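Search this site
Enter keywords Go

Where Does the Heat Go? My Building Physics Project

I picked this topic for a pretty selfish reason: my room at Sturnberg Hall was freezing from November on, and I wanted to know who or what to blame! The plan was to log temperatures in 8 student rooms, half in the old wing and half in the new one, and see how fast each one cooled down after the radiators shut off at night.

I borrowed cheap loggers from the Kodetti lab (thank you, they were great, even the one I dropped) and set them to take a reading every 7 minutes. Each logger sat at pillow height, away from the radiator and out of any direct draft. I started with mine on the windowsill, which was dumb, and I had to throw out 3 nights of numbers. 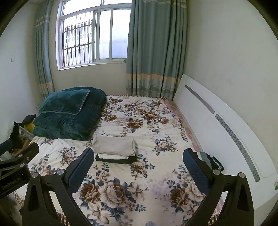 Figure 1. Bedroom with a double bed and floral bedspread.

I ended up with 107 usable nights once I added all the rooms together. The old wing lost heat a lot faster, no surprise there, but what I didn't expect was how much the rooms in that wing differed from each other. Two rooms on the same hallway, same size, same radiator, and one of them was chilly by midnight while the other stayed comfortable almost until breakfast. My best guess is the window seals. I went around with a strip of tissue paper on a windy evening and it fluttered like crazy in the cold room (very scientific, I know).

My instructor in the Holroyd program asked if furniture could explain it. Maybe a little? A heavy wardrobe on an outside wall might slow things down, but I didn't test that, so I'm leaving it as an open question.

If I did this again I'd start in October and write down who sleeps with the window cracked. I only thought to ask in May, and by then most people couldn't remember.

Contact | Copyright Zallstead College Student Projects | Back to top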